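Stemwood handling study: progress report, second period
Prepared by the Prukitgate group for the Galindo fund
Reporting month: April

Summary for the program office

The short version is that collection is on schedule and the main claim of the proposal is still unproven. We said we would show that demonstrations recorded with hand-held grippers are enough to teach an arm to pick up and place thin, flexible stems. We now have 418 usable demonstrations. The policy trained on them does well in the cases it has seen and poorly in most of the others, and I don't think the headline number should be quoted outside this report yet.

What was collected

The plan called for 400 demonstrations by the end of the period, so on paper we are ahead. I would not make much of that. The target was set before we knew how much of the data would look alike. Of the 418, a set of 190 was recorded at the same table, in daylight, with the stem held low and the leaves well above the pads. The people recording had found a grip that worked and they kept using it. I would have done the same, but it means that close to half the set teaches one motion.

All the stems are artificial. The proposal allowed this for the first two periods, on the grounds that artificial sprays hold their shape and can be used again. Both things are true, and both make the task easier than the one we were funded to study. A wire stem that springs back to the same curve every time is a kinder object than a cut one.

The notched pad is the one piece of hardware I am fairly comfortable with. A thin stem tends to settle toward the bottom of the V, which takes some of the aiming out of the operator's hands. My worry is that it takes the aiming out of the data as well. If the pad corrects a sloppy approach, the recording shows a sloppy approach followed by a good grasp, and the policy learns that sloppy is fine.
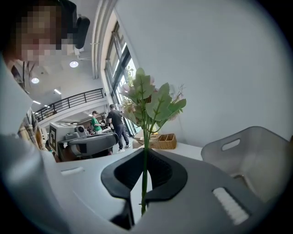
The second concern is the background. We record in an open room in working hours, and other people are going about their business while a demonstration is under way. The proposal described this as a strength, since varied backgrounds are supposed to make a policy less fussy. We have not tested that. To test it we would need a matching set with a plain background, and we don't have one. Until we do, please read any sentence of ours about "robustness to clutter" as a hope.

Results so far

We trained 2 policies, one on the full set and one with the 190 similar demonstrations left out. I expected the full set to win clearly. On stems placed in familiar positions it did. On stems turned or leaned in new ways, the two were close enough that I can't tell them apart with the trials we ran. More data of the same kind may be buying us very little.

The failures are mostly of one type. The gripper closes on a leaf or a side shoot and lifts the spray crooked, and the policy then carries on as if it had the stem. It has no sense that the grasp is wrong. Our demonstrations hardly ever show a bad grasp being fixed, because operators who fumbled usually started over and the fumbled take was thrown out. That was my instruction and I now think it was a mistake.

We also tried the Varnent scoring script, as the fund asked. It counts a placement as a success if the stem ends up upright in the target area. It pays no attention to how the stem got there, and it passed several trials that I would have failed on sight. We report the Varnent score because we agreed to, with our own hand-marked score next to it. The hand-marked score is lower.

Changes for the next period

Fumbled takes will be kept and labeled.
Operators will be given a starting pose for each take and may not choose their own.
A plain-background set will be recorded at the same table.
Cut stems will be brought in one period earlier than planned.
Some takes will be recorded with flat pads in place of the notched ones.

Budget and requests

Spending is within plan. The cut stems are a new running cost, and we ask to move money from the travel line to cover them. No extra funds are requested.

We also ask that the demonstration count be dropped as a milestone. We met it, and meeting it said almost nothing about whether the method works. A fixed set of new stem positions, scored by hand, would be harder on us and more useful to you. A draft of that test will come with the next report.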